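The owner of the small teaching room on the upper floor of Jillier has washed test tubes for 30 years. Now she gives evening courses in simple chemistry under the name Prusivora, and I visited her to ask how she prepares.

"People ask me first about the experiments," she says. "But the evening begins with water."

She fills the tub before the learners come. Glass and plastic are kept apart, and the caps are checked one by one. I asked if a dishwasher would not be easier.

"I had one, it cost 500 euros. It lost my small caps. I sold it to a neighbour in Erham."
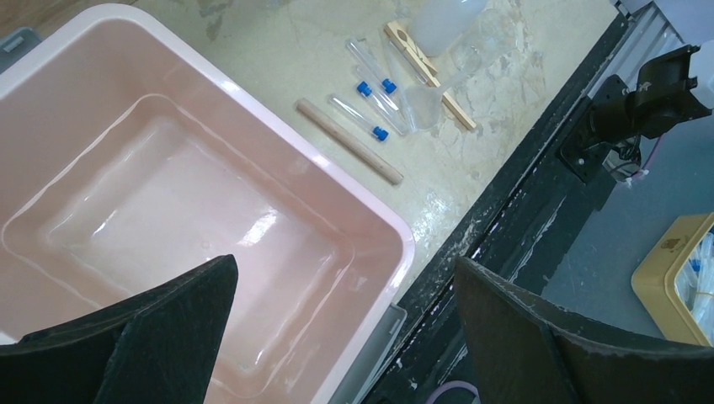 The pink tub with water, and next to it the capped tubes, a wooden rod and a tube clamp.

The worn table does not trouble her. "A stain is a lesson that somebody had," she says, and laughs. She likes wooden clamps more than metal ones, as beginners hold them with less fear.

Her courses are full until January. Would she like a bigger room? She thinks for a while.

"With a proper sink, yes. But then I must also pay for it. Ask me again when the roof is repaired."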